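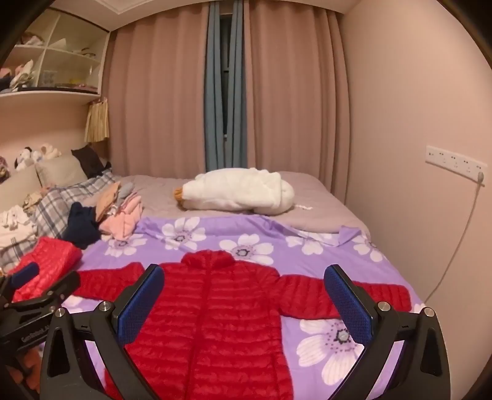 Figure 3. Red quilted jacket laid out on a flowered duvet.

4.2 Waiting between seasons: how viewers fill the gap

We turn now to the part of the study that gave us the most pleasure to carry out, and which also took a good deal longer than any of us had planned. The drama Plukirora, set in the drowned market town of Wustatthorpe, closed its second season with the ferryman Fagundes rowing away from the quay and the sisters left behind on the wall. The third season did not begin until the following September, and in the months between the two the viewers who kept up the Humier message board went on talking, quite happily, as though the programme had never stopped.

We read 462 threads from that quiet stretch, and asked 300 members of the board to fill in a short questionnaire about what they hoped, feared or expected would happen next. It was a great help that so many of them wrote far more than we had asked for, and we are grateful to them (one reply ran to 15 pages, with a map of the harbour drawn from memory).

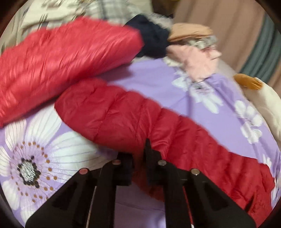 What struck us first was how gently most people held their theories. A viewer might argue at length that Fagundes would come back before the spring flood, and then, a few posts later, cheerfully take up the opposite view when somebody pointed to a line from an early episode. Macedo, in her work on radio serials, calls this kind of talk "keeping the kettle warm", and we have found no better name for it. The guess itself seems to matter less to people than having a reason to come back to the board and see who else is in.

The release of the trailer on April 3, 2022 changed the mood a good deal. Older threads were dug up and quoted, members who had been silent for weeks came back to say that they had known all along, and the younger sister's single line on the ferry steps was picked over word by word. We had rather expected the trailer to settle arguments, but in most of the threads we read it started fresh ones, often between people who had agreed with each other perfectly well until then. 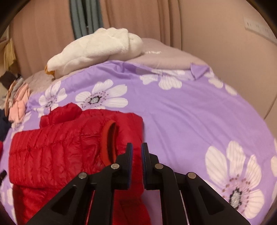

Figure 4. Gripper and red quilted garment on the bed.

Our thanks are due here to Thaís Macedo, who read an early draft of this section and persuaded us to treat the joking threads as seriously as the earnest ones. We come back to those in Section 5, where the replies are set beside the episodes themselves.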